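Brelholm Interlocking Foam Mat, Blue
Pack of tiles, textured top, border edges included

I bought my first lot of these for the garage floor, and three winters later they've colonised the workbench, the laundry and the spot under the camp kitchen. So when Gil-soo asked which mats we should stock in the shop, I didn't have to think very hard!

The Brelholm is a plain blue puzzle mat. The surface has a fine little grid pressed into it, enough that a mug or a can doesn't go skating off when you bump the table, and it's easy on bare feet too. You push the tabs together with the heel of your hand (start at a corner, trust me) and the join stays put. You'll still see the jagged line where two tiles meet. I like it, my sister can't stand it, and if you're in her camp then the Hisevik roll is probably more your thing.

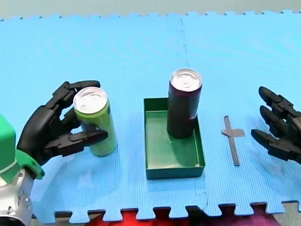
Where I've found it handiest is on top of a bench. Cans, jars, paint tins, anything with a hard bottom goes down with a soft thud in place of that awful clank. I keep a shallow plastic tray on mine for drinks and odds and ends, and if I want things to go back in the same spot I just stick a bit of tape down as a marker. Do test your tape on an offcut first. The cheap stuff can leave gum behind in the texture, and I spent a whole evening with an old toothbrush finding that out.

For cleaning, warm soapy water and a cloth is plenty. Skip the solvent, and don't leave the mat in full sun behind glass or the colour will fade on you. Mine in the laundry has, a bit, along one side.

A few people have asked about cutting it. Yes, you can! A sharp utility knife and a metal ruler, two or three light passes. Su-bin Kong in our Rerkinero store will trim tiles for you at the counter if you bring your measurements in centimetres.

One grumble: it smells of new foam when you open the bag. Give it an airing on the verandah before you lay it.

Returns: 30 days, unused and uncut
In store: Rerkinero, open from 11 in the morning
Limit per order: 200 tiles (ring us first if you're doing a hall)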